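Humanitäre Logistik, Begleitskript zur Einheit 4
Vorratslager und Verteilung in schwer zugänglichen Regionen
Stand: 8/31/20
Dozentin: Beathag Galbraith

4.1 Worum es in dieser Einheit geht

In Einheit 3 wurden Bedarfserhebung und Registrierung behandelt. Jetzt geht es um den Weg der Güter vom Lager zu den Haushalten. Grundlage ist das Fallbeispiel Skerkton, ein Bergdistrikt mit einer einzigen ganzjährig befahrbaren Straße. Das Datenblatt dazu liegt im Kursordner; bitte zur Sitzung mitbringen.

4.2 Vorpositionierung

Unter Vorpositionierung versteht man das Einlagern von Hilfsgütern, bevor ein Ereignis eintritt. Typische Bestände sind Planen, Decken, Kochsets, Wasserkanister und Mittel zur Wasseraufbereitung. Nahrungsmittel werden wegen der Haltbarkeit seltener vorpositioniert -- hier arbeitet man eher mit Rahmenverträgen.

Im Fallbeispiel gibt es ein Hauptlager in Cekon und ein Nebenlager in Ivedach. Das Hauptlager ist auf 2.000 Haushaltspakete ausgelegt. Die Bedarfsplanung geht bei einem schweren Erdrutschereignis von 3.307 betroffenen Haushalten aus. Die Differenz muss über Nachschub von außen gedeckt werden. Wie lange das dauert, hängt vor allem vom Zustand der Straße ab.

Zu beachten bei der Standortwahl:
Lage außerhalb der Überflutungs- und Rutschungszonen
Zufahrt für Lastwagen, Wendemöglichkeit
Nähe zu einem Landeplatz
Besitzverhältnisse und Laufzeit des Mietvertrags
Wer hat den Schlüssel, und wer vertritt diese Person?

Der letzte Punkt wird in Plänen gern vergessen. Jean Aitken beschreibt in ihrem Arbeitspapier zum Distrikt Lindsay einen Fall, in dem das Lager unbeschädigt blieb und die Ausgabe sich trotzdem um 12 Stunden verzögerte.

4.3 Transport auf der letzten Strecke

Zwischen Nebenlager und Siedlungen kommen meist mehrere Verkehrsmittel zum Einsatz: kleine Geländewagen, Traktoren, Tragtiere, Trägergruppen. Hubschrauber sind teuer und wetterabhängig und sollten in der Planung nicht als Regelfall stehen. Jeder Umschlag kostet Zeit und erhöht den Verlust. Die Paketgröße richtet sich deshalb nach dem schwächsten Glied der Kette. Was eine Person nicht tragen kann, muss unterwegs geteilt werden, und dabei gehen Listen und Inhalt leicht auseinander.
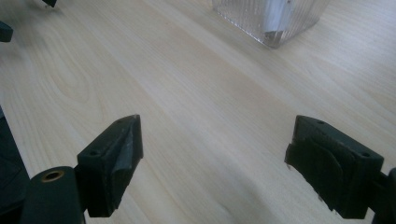 4.4 Ausgabe und Dokumentation

Für die 58 Siedlungen des Distrikts sind feste Ausgabestellen vorgesehen. Jede Stelle führt eine Empfängerliste, einen Lagerzettel und ein Beschwerdeblatt. Die Empfängerliste stammt aus der Registrierung (siehe Einheit 3) und wird vor Ort nur ergänzt, nie neu geschrieben. Haushalte ohne Papiere werden auf einem eigenen Blatt erfasst und erhalten die gleiche Menge.

Begriffe für die Klausur: Vorpositionierung, Umschlagpunkt, Rahmenvertrag, Empfängerliste, Restbestand.

4.5 Aufgaben zur Vorbereitung

Berechnen Sie den Fehlbestand an Haushaltspaketen für den Fall, dass nur das Hauptlager verfügbar ist. Skizzieren Sie zwei Transportketten von Cekon in eine Siedlung oberhalb von Ivedach, eine mit und eine ohne befahrbare Straße. Notieren Sie zu jedem Umschlagpunkt, wer die Übergabe unterschreibt. Umfang höchstens zwei Seiten, Abgabe in Papierform zu Beginn der Sitzung.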